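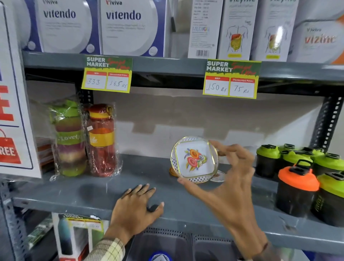 The Shelf Between Your Stomach and the Gym

Every neighborhood supermarket has one shelf where logic goes to lie down. The rice lives with the rice. The soap has its own aisle and a certain dignity. Then comes the other shelf, where a tablet for your digestion keeps company with a protein shaker and a small round glass plate, and all of them seem to have been there long enough to become friends.

I have a weakness for this shelf. My local one is at Coşkun, a supermarket on the Enorham road, where I go for milk and come home with opinions. The top row is the respectable part. Vitendo, Vizinc, Vizyme: the boxes sound like three brothers who went into accounting. Vizyme goes furthest to make its case, with a line drawing of a torso and the stomach and intestines picked out in orange, yellow and green. I have never seen my own, but I doubt they are that cheerful.

Under the boxes, everything loosens up. Water bottles stand in clear plastic, sealed against the very element they were made for. The shakers wait for people with resolutions, who come in January and are not much seen by March. I bought one myself two winters ago. It has mixed 16 protein shakes and an uncounted number of pancake batters, and it is very good at pancakes.

Then there are the tags, green and yellow, with "Special Offer" in a red script that looks a little out of breath. The figures are filled in by hand. One goes from 333 down to 165 rupees, another from 150 to 75. A printed discount is policy, but a handwritten one feels like a favor, and I am powerless against it. Half price is half price, even on something I had no plan to own.

The big chains have cured themselves of all this. At the Jelico superstore in Pisturgate, wellness has its own zone, with soft lighting and 48 kinds of magnesium. A plate could not get within 93 feet of a vitamin there. I spent an afternoon walking it and bought toothpaste.

At Coşkun you pick up the glass plate, turn it over, wonder who it is for, and set it down again somewhere new. The next customer finds it beside the shakers and has the same thought. Mine came home with me in the end. It holds my keys, and the zinc tablets I keep meaning to take.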